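Atelier Petadance : le point sur l'incident de pince

En octobre, en fin de matinée, la pince d'un bras s'est refermée sans commande pendant une série de manipulations sur table. Personne n'a été blessé. Le bras a été mis hors tension et l'atelier est resté fermé jusqu'au soir, le temps de relever les journaux.

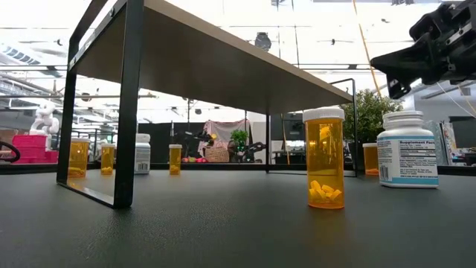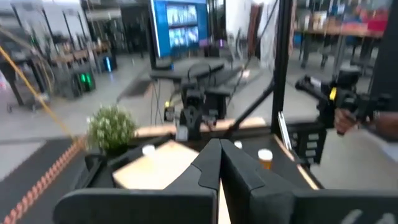 La cause est maintenant connue. Le contrôleur Stomar limite l'effort de serrage à 40 newtons, mais cette limite n'était pas rechargée après un arrêt d'urgence. Au redémarrage, la pince reprenait la valeur d'usine, soit 200 newtons, et fermait dès le premier message reçu. Lungile Msimang a reproduit le défaut sur le banc Mabuza après presque 40 redémarrages.

Skenell a fourni un correctif, installé depuis sur tous les bras de l'atelier. En attendant la fin des essais, trois consignes restent en vigueur :

Couper la puissance avant de poser la main sur un bras ou entre les doigts d'une pince – l'arrêt logiciel ne suffit pas.
Après chaque arrêt d'urgence, relire la limite d'effort à l'écran et la noter dans le cahier.
Ne pas redémarrer seul.

Tout mouvement inattendu, même sans conséquence, est à signaler à Themba Sithole, poste 1972. Les relevés complets sont consultables à l'atelier, et la prochaine lettre donnera le résultat des essais.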